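Call for participants: the Colleo robotics club wants new hands for the Likolau project

Groncombe
126 shares | 4 comments

We're opening the club again in January, and this time we want people who have never touched a robot as well as people who can't leave them alone!

Colleo meets in the evenings at the Fairweather building in Groncombe. We've spent the past few terms making small wheeled things that follow lines and bump into skirting boards (great fun, and we'll still do some of that). The big job this year is Likolau, our student project to teach a robot arm to do ordinary household chores: folding a towel, putting a cup back on a shelf, picking up a jacket without dragging everything else along with it.

To learn any of that, the arm needs to be shown. So we do the chores ourselves, holding a gripper that has a small camera fixed to it, over and over, and the recordings become the lessons. Soft things are by far the most interesting part. A mug keeps its shape wherever you grab it, but cloth slides, bunches, hides its own corners and fills the whole view when you get in close. We have set ourselves a target of 1,000 good recordings by the end of the project, and we'd love you to help us get there.

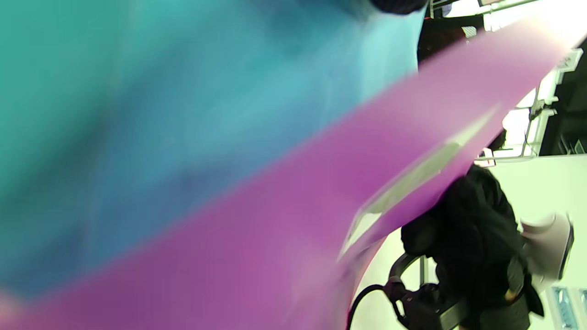 Fairweather students who read the draft of this call wanted to know whether they'd have to write code. No, says one of them who joined last year, and she still hasn't written a line of it: she spends her evenings on the gripper and reckons she has become rather fussy about how people hold it. If you do want to write code, there's plenty waiting for you.

What you'd be doing

Most evenings start with a chat over what went wrong last time, then we split up. One group records with the grippers. Another goes through the recordings, throws out the hopeless ones and labels the rest (quieter work, and you get very good at spotting a bad grasp). A third looks after the arm itself, which means wiring, printed parts and a fair bit of tightening screws. You can swap between groups whenever you like, and most of us do.

Towards the end of the project we'll enter the Groncombe household robot challenge, where each team's arm has to tidy a small room it hasn't met before. We came nowhere last time and had a brilliant day out.

Who can join

Anyone aged 18 or over who is studying at Fairweather, full-time or part-time, in any subject. Textiles and fashion students, please do think about it! You know more about how cloth behaves than the rest of us put together, and we've been guessing for too long.

We ask you to come to at least 4 sessions so that you get past the fiddly beginning. There's no fee. Tools and grippers are provided, and left-handed people are very welcome, as all our recordings so far lean heavily to the right.

How to apply

Send us a short note through the Colleo page telling us which course you're on, which evenings suit you and one chore you'd happily never do again. No CV, no references. If you need step-free access or a quieter place to work, put that in too and we'll set things up before you arrive.

Notes should reach us by 15 January 2018. We'll write back to everybody.

Related
Likolau progress report: towels, mostly
Line-following for beginners, session notes
How we repaired the arm's wrist joint
Wanted: old jumpers and tea towels

Last updated: January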